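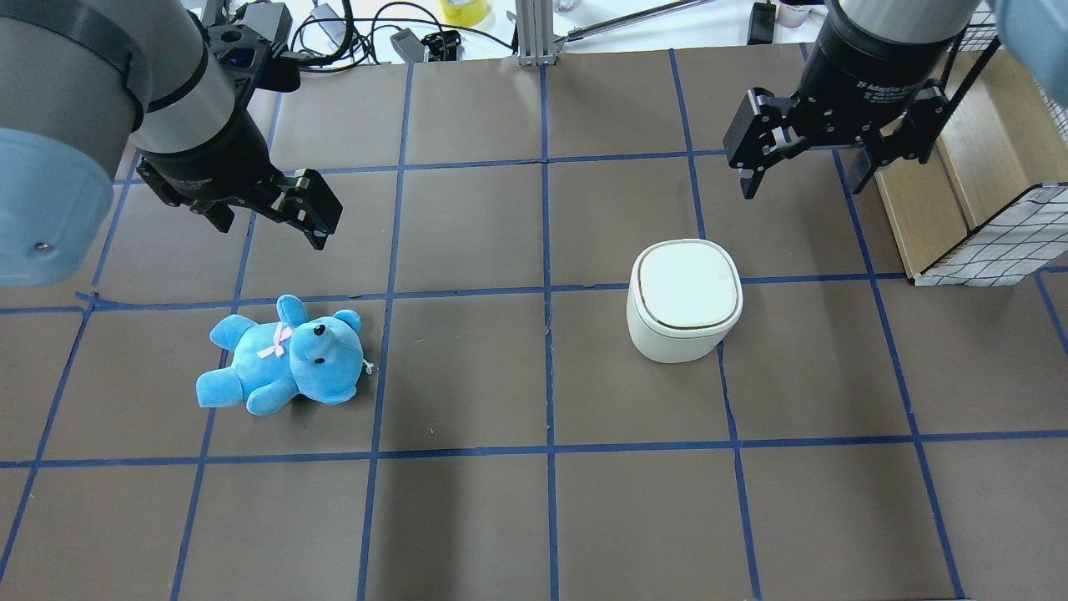 Chapter 4
Returning to Work After a Long Break

In this chapter you will learn how employment services help people who have been away from paid work for a long time. We look at the first interview, the action plan and the support after a person starts a job.

4.1 Who are the returners?

A returner is a person who wants to work again after a break of 2 years or more. Many have cared for children or parents, others were ill. The advice office in Havport registered 692 returners in one year, and 70 of them had never written a resume. 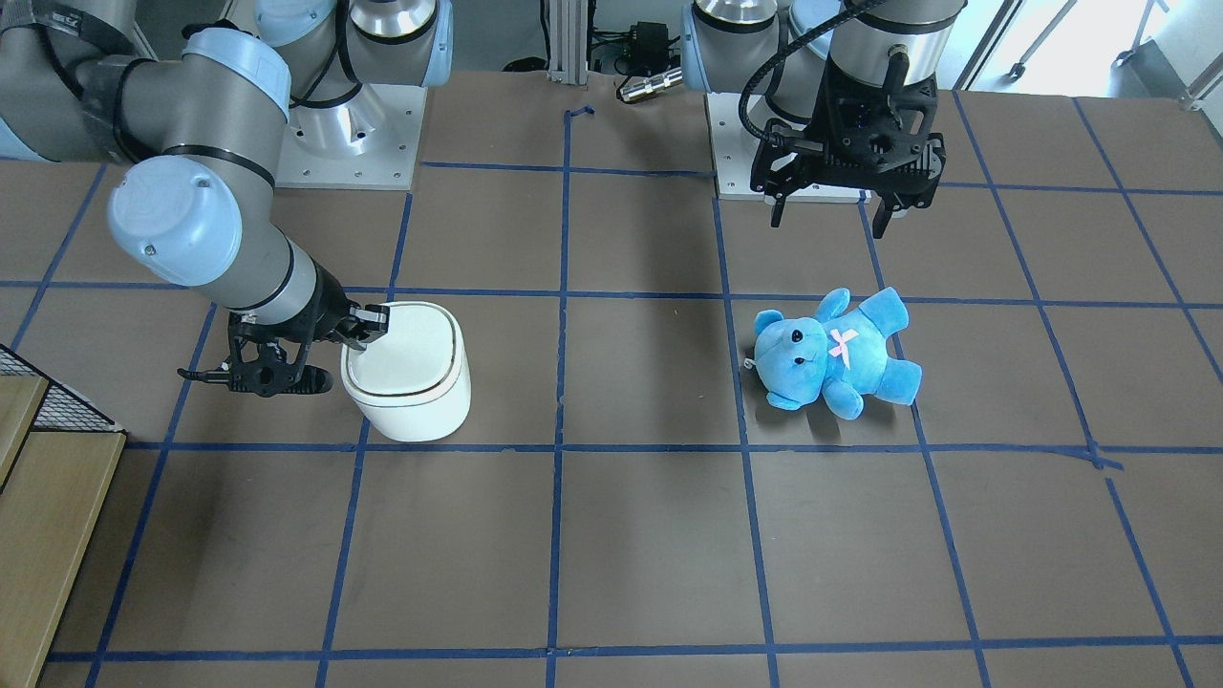
Figure 4.1 White container on a taped grid

Ulla Hellström, who led the office at that time, asked her advisers to begin with what the person did during the break. Caring for a parent needs planning, patience and much contact with doctors - skills which employers also look for, but which the returner seldom names.

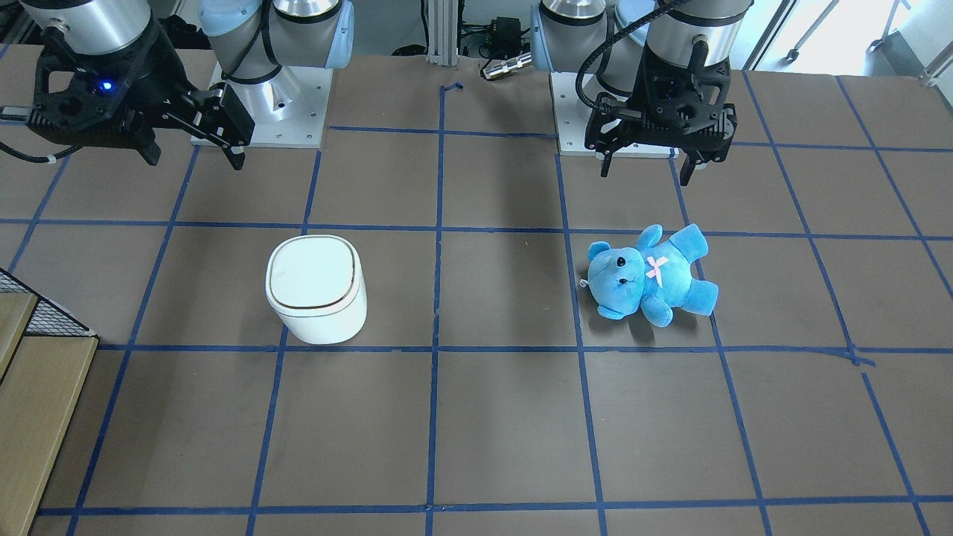

The adviser writes these skills down in the client's own words. Only after this do they talk about job titles. In the Drumwood method, which we study in section 4.3, the list is read again at the second meeting and the client may change it freely.

Key terms: returner, action plan, transferable skill, in-work support

Before you read on, write down three tasks you do at home and the skill each one needs.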